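A morning at the Harkia training kitchen

14 shares 3 comments

I had been promising Märta Kristiansen a visit since before Christmas, and in May I finally got myself on the early train and went. Märta looks after the people side of things at Harkia, the catering company that cooks for schools and care homes up and down the valley, and for the past two years a good part of her job has been the changeover to machines on the main line. I used to work in kitchens myself, a long time ago now, so I was curious and (I'll admit it) a little worried about what I would find.

They gave me coffee first, which I needed, and a white coat that came down past my knees. Then Osvaldo Bortolotti took me through the big kitchen. He has been with the company longer than anyone else on the floor and he walks fast, so I spent most of the first half hour trotting to keep up! The line puts out 3,000 meals on a school day. Trays used to be filled, lidded and stacked by hand, all of it, and Osvaldo still has the shoulder to show for it. Now two Rametti arms do the stacking and a third lifts the full pans onto the carts. They are quieter than I expected. What you hear is the dishwashers, the extractor fans and somebody's radio, and every so often a soft beep when a cart is ready to go.

I asked him whether people had lost their jobs over it, because that's the question everyone back home was going to ask me. He said 67 people work in the building and that the number was the same before the arms came, but the work had moved around. Some of the packers went over to menu prep. A few trained on the machines, and a couple of the older ones took earlier shifts so they could be home by two in the afternoon. He didn't pretend everyone was happy. Ronja Nygård, who joined us by the cart bay, told me she missed the talk. When six of you stood shoulder to shoulder filling trays you knew all about each other's children, and now she is at a screen at one end and her old neighbor is at the other. They've moved the break table closer to the line to make up for it, and she says that has helped a bit.

After that we went over to the training side, and this was the part I had really come for. The stirring and turning jobs are still done by people, and the idea is to teach a machine the simpler ones over time. The way they do it is that cooks go through the motions holding a gripper in the hand, much like the one a robot would have, and everything it sees gets recorded. So the teachers are the cooks. I liked that very much. Märta was firm that it had to be kitchen people, because someone who has turned ten thousand omelets knows when to slide under the edge and someone from an office does not.
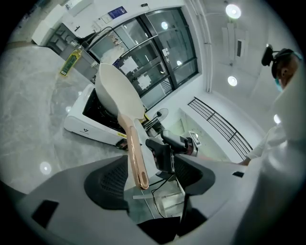 Abelardo Figueroa, who runs the sessions, let me have a go with a spare gripper, and I was hopeless. You lose all the feeling in your fingertips, and that's how you know a pan, isn't it – through the handle. I chased a slice of bread across the counter for what felt like a week. Abelardo was very kind about it and said most of the cooks are clumsy the first morning and then something settles in the wrist. They work in short turns and swap over before anyone gets sore, and the hours are paid at the trainer's rate, a bit above the usual one. That was something the staff asked for early on, and Märta says it was the easiest thing she ever agreed to.

What they grumble about is the repetition. The same turn, the same pan, over and over, with small changes. They had 746 recordings of one single flipping motion when I was there and Abelardo wanted more. I said I'd have gone mad. He laughed and said it was still easier on the back than carrying stockpots.

We had lunch with the early shift, a very good lentil stew and more bread than I should have eaten, and I got talking with Ronja again about whether she would try the training work herself. She thought she might, in the fall, once her knee is better. I've asked Märta to let me know how she gets on, and I have an open invitation to come back when the next arm goes in. I still have their coat, by the way. I'll have to mail it.

Share this post Leave a comment (3)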